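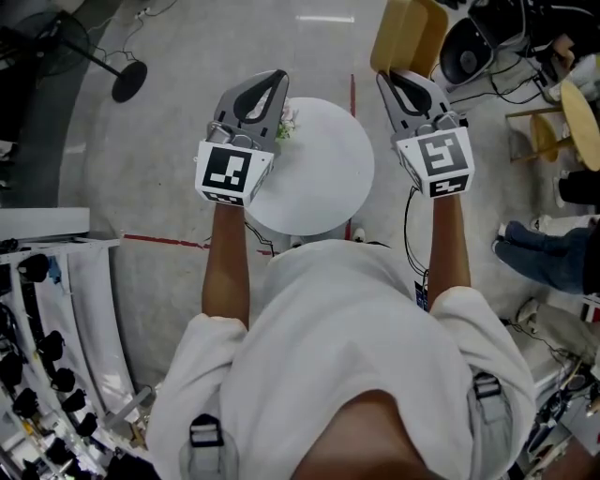
PLURNHOLM, 15 Aug 2022

I caught the head currency dealer at Romaniuk on her lunch break, and she was already talking before I had my notebook open. "You want to know about February," she said. "Everybody wants to know about February!"

Well, yes, I did. That was the month the small exporters around here woke up to a much stronger home currency, and plenty of them had signed dollar contracts with no cover at all. Her desk took 422 calls in one morning (they usually get 187 in a week, so you can imagine the noise).

"People kept asking me where the top was," she told me. "I said I don't know, and if I did I'd be on a boat."

I asked what she tells a small firm now. Forward contracts, mostly - you fix a rate today for money that lands later. She had 16 clients using them last year and has a lot more these days, Pundow and Memano among them. "It's dull," she said, laughing. "I love dull."

I wondered if rates might swing back and make all those fixed deals look silly. She shrugged and finished her sandwich. "Some will. Then they'll call and yell at me, and I'll ask if they made payroll."

Her phone went twice while we were talking. She let the first one ring and took the second, a furniture maker wanting a price on a year-end payment.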